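Looking after the Vistcombe pair: grips, bolts, bowls

Kelly Figueiredo keeps the two hand-held grippers at Vistcombe in working order, a job that is mostly screws and rubber. These are her notes from the bench, minus the swearing. The pads get wiped before each session and swapped every 36 hours of use, or sooner if a plate says so. Plates have strong opinions.

Plates first
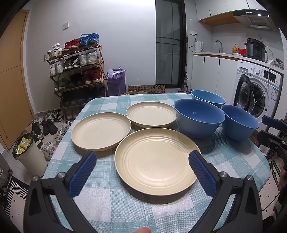

Lining up on the big plate, blue pads facing in toward the rim. Look at the little silver screw heads near the hinges while you're down there. Kelly puts a dot of paint on hers, and if the dot has moved, so has the finger.

Then the bowl 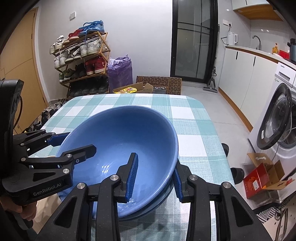 Page last changed: December 2021

One pad inside the bowl, its partner on the outside of the rim, and the second gripper coming in from the left. A glossy rim is the fussiest test we have for pad wear. If a new pad slips on it, check that the ribs are seated before you blame the bowl. (We blamed the bowl until September.)

Bolts on the finger plates: snug, then stop. The Jemness driver will happily keep going, and we have a small jar of heads to show for it.

Spare pads are in the Kemum drawer, 26 left at last look. Fagundes still sells them in packs of 94, a number we have given up asking about. Please write down what you take. "A few" is no longer accepted as an entry.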